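Clirix Hand-Guided Teaching Kit for Tabletop Arms

Home / Teaching and Teleoperation / Clirix Kit

Clirix lets you show an arm a task the way you would show a new coworker: take it by the wrist, move it where it should go, close the fingers, let go. If the arm is out of reach, or you would rather stay in your chair, you can do the same thing from the remote handle. Both ways of teaching write to the same kind of recording, so you can start a task by hand and finish it from across the room.

We build it for people who already own a small arm and are tired of typing in waypoints. Setting it up takes an afternoon the first time (most of that is cable routing, more on that further down) and a few minutes every time after.

What it does

You mount the wrist bracket, clip on the Jelach finger module, run one cable back along the arm and start the teaching software. From then on every demonstration is saved as one take: joint positions, finger opening, and the view from the head camera if you have one fitted. Play a take back at quarter speed, half speed or full speed. Trim the slow beginning, throw out the fumbled grab in the middle, keep the rest.

We like messy tables for this. A clean bench with one cube on it teaches an arm about clean benches with one cube on them, and then you put it next to a hammer and a roll of packing tape and it has no idea what to do. Our own practice tables have chargers, straps, printed parts and a heap of bags along one side, and we leave them that way between takes.

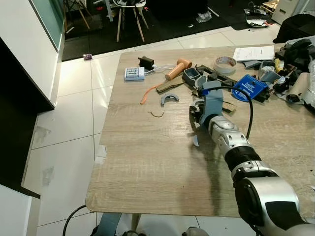 Teaching by hand

Press the guide button on the wrist and the arm goes light. It still holds its own weight, so you can stop halfway, scratch your nose, and carry on (the pause gets trimmed automatically if you leave that setting on). Guide from the wrist segment, never from the fingers. Pulling on the fingers works, sort of, but the recording picks up every bit of flex and the playback comes out wobbly.

A few things we have learned from a lot of takes:

Go slower on the way down than on the way up. The last bit of travel above the table is where a demonstration is won or lost.

Come in at a slant for flat things. Thin straps and bits of wire are much easier to pinch from the side than from straight above, and the arm will copy your angle faithfully.

Vary your start. If every take begins from the same pose, the learned motion gets very attached to that pose. Begin from the left, from the right, from up high. We love this part, it's the closest thing to play in the whole job!

Keep your sleeves out of it. Sleeves that hang in front of the camera make for surprisingly bad data.

Teaching by remote handle

The Stanciu handle is a grip with a trigger. Tilt and move it and the arm follows; squeeze the trigger and the fingers close. There's a clutch under your thumb, so when your hand runs out of room you hold the clutch, bring your hand back to somewhere comfortable, and let go again. People pick this up in minutes. What takes longer is depth, since you are often judging it from a camera view with the arm coming in from one corner.

Our advice there is to use the shadow. Put a lamp where it throws the arm's shadow onto the open part of the table, and watch the gap between the fingertip and its shadow as you come down. When the two meet you are touching. It's an old trick and it beats every overlay we have tried to draw on the screen.
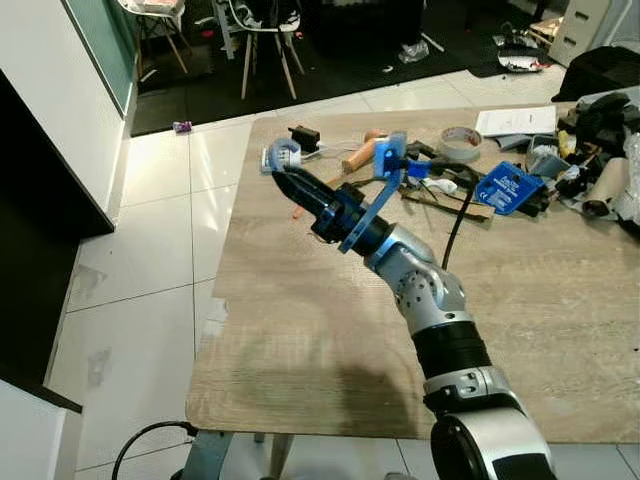 Page last changed: Jun 10, 2025

Scaling can be set in the software. At one to one, your hand and the arm move the same distance. For fiddly work, set it lower so a big movement of your hand becomes a small one at the fingers. We do nearly all our small-part takes at low scale and nearly all our clearing-up takes at one to one, and we switch in between without stopping the recording.

If you are working among a lot of parts, decide before you begin what the job is. "Pick up the hammer by the handle" is a good task. "Tidy the table" is a dozen tasks glued together, and it goes better if you teach the dozen.

What comes in the box

Wrist bracket, flat pattern, with screws and a spare set
Jelach finger module with two pairs of fingertips
Stanciu remote handle with wrist strap
Guide button and its adhesive mount
Module cable, 117 cm
Handle cable
Paper quick-start sheet
License key for the teaching software, no yearly fee

Arm, table and head camera are sold separately, or bring your own. The bracket fits most small arms with a round wrist flange, and the drawings are free to download if you'd like to print a version in your own color.

Cable routing

Please read this one even if you skip everything else. The module cable needs a proper loop at the wrist. Let it rise away from the back of the gripper, arc over, and come down to the arm with enough slack that the last joint can turn all the way in both directions. Too tight and it tugs on the connector at the end of every twist. Too loose and it sweeps across the table and knocks your parts around.

Before your first recording, turn the last joint slowly through its full range by hand and watch the loop the whole time. Then do it again with the wrist tipped down. If it snags once, it'll snag in the middle of your best take.
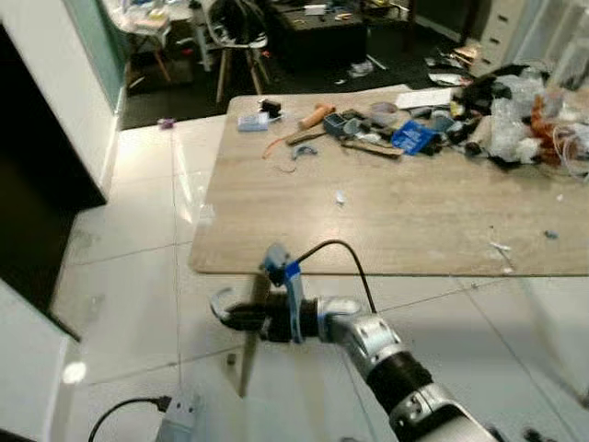 Tape is fine, by the way. We get asked this a lot. The clip that comes with the module is neater, but a band of good tape around the gripper body will hold a light sensor module steady for a day of teaching, and you can shift it a little forward or back while you are still working out where you want it. Change to the clip once you have settled on a position. Recalibrate after any move, even a tiny one. It takes 30 seconds.

Working near the edge

Table edges deserve their own mention. An arm that has only been taught in the middle will wander when it has to reach for something close to the rim, and the part usually ends up on the floor. Record some takes right along the near edge and around the corners. The software has a soft floor setting that stops the fingers a set distance above table height; switch it off only for those takes where you really do want to reach past the edge, and switch it back on right after. We forgot once. The fingertips are replaceable, we can confirm.

Numbers

Payload at the fingertips: 700 g
Storage for the onboard buffer: 2,520 takes of ordinary length
Calibration time: 30 seconds
Module cable: 117 cm
Playback speeds: quarter, half, full
Export: joint tables as plain text, video as separate files, or both bundled per take

The buffer figure is for takes without video. With video on, copy your takes off to a computer at the end of each session.

How many demonstrations do I need?

It depends on the task, and we know that is an annoying answer. Picking up one kind of object that is always roughly in the same spot needs very few. Picking it out of a pile, with other things leaning on it, needs a lot more, and they need to be different from each other. Record a small batch, train, watch where it goes wrong, and then teach that exact situation. The second batch does more good than the first every single time, and watching the arm get something right that it was hopeless at before lunch is still our favorite thing about this work.

Can I correct it while it's running?

Yes. Press the guide button during playback or during a learned run and the arm hands over to you. Move it where it should have been, release, and it carries on from there. The correction is saved as its own short take with a flag on it, so you can find it later. You can also take over with the remote handle, as long as the clutch is held when you press the button. 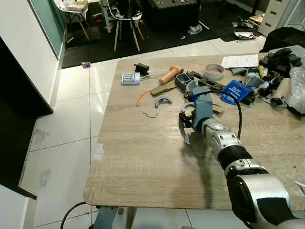 Flagged takes can be sorted by task, by date or by how far you had to move the arm. We go for that last one. Big corrections tend to bunch up around the same few objects, and once you know which ones they are you can put them in the middle of the table for a morning and teach nothing else. Curved parts and thin wires are regulars on our list. So is anything with a handle that can be grabbed at either end, where you have to make up your mind and stick with it across all your takes.

Does it work left-handed?

Yes. The handle is the same on both sides and the guide button can be stuck on wherever your thumb lands. Flip the hand setting in the software so the tilt directions match.

Will it fit my arm?

If the wrist flange is round and there is space behind it for the cable loop, very likely. Send us a photo of the wrist and the model of the arm and we'll tell you. Arms with a built-in gripper that can't be removed won't work with the Jelach module, but the Stanciu handle and the software can still be used alone.

What changed in this version

The bracket supplied since February has a longer rear lip, which gives the cable a better place to start its loop. Owners of the earlier bracket can ask for the new one at the cost of postage. The handle's clutch has a firmer click. Takes can now be renamed in batches, which was far and away the most requested thing on our list, and we're a bit embarrassed it took this long.

Ordering

Kits are assembled at our Gidwood workshop and ship fully tested, with the finger module already calibrated against a reference arm. You still need to calibrate on your own. Spare fingertips, brackets and cables are listed under Parts. For classroom sets, write to us before ordering so we can pack the handles and software keys together.

Related pages: Jelach fingertips / Stanciu handle spares / Bracket drawings / Teaching software release notes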